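Does a Tall Glass Really Hold More?

People will tell you that a tall cup holds more than a short one. Grown-ups say it. Ads say it. Should you believe them? Not until you check.

How much a cup can hold is called its volume. Volume depends on how tall the cup is, but also on how wide it is, and width matters more than most people think. Make a straight-sided cup twice as tall and it holds twice as much. Make it twice as wide all the way around and it holds four times as much! Your eyes are bad at noticing this. They look at the height and stop there.
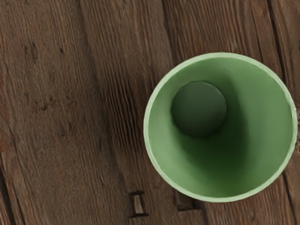

Slanted sides make things trickier. If a cup is narrow at the bottom and wide at the top, filling it halfway up does not give you half a cup. It gives you less, and the missing part is all up near the rim. So if someone pours you "half" of a slanted cup of lemonade, you have a right to be suspicious.

Labels can help. Volume is often measured in milliliters, and 1000 milliliters make one liter. But a label is a claim, and claims can be tested. My neighbor Pacita Tan bought a Zondora cup marked 400 milliliters. We filled it right to the brim and poured the water into a measuring jug. It did hold 400 – but only when it was so full that you couldn't lift it without a spill. Would you call that a 400 milliliter drink? I wouldn't.
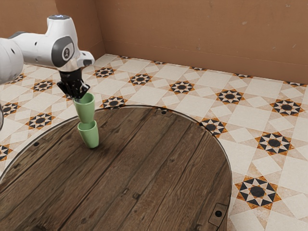

Two pale green cups of the same shape, one held just above the other.

Try it yourself. Find two cups with different shapes and guess which holds more. Write your guess down so you can't change it later. Fill one cup with water and pour it slowly into the other, over the sink. If the second cup overflows, the first one holds more. If there is room left at the top, the second one does.

Then do it again. One try can go wrong – you may have spilled a little and not noticed.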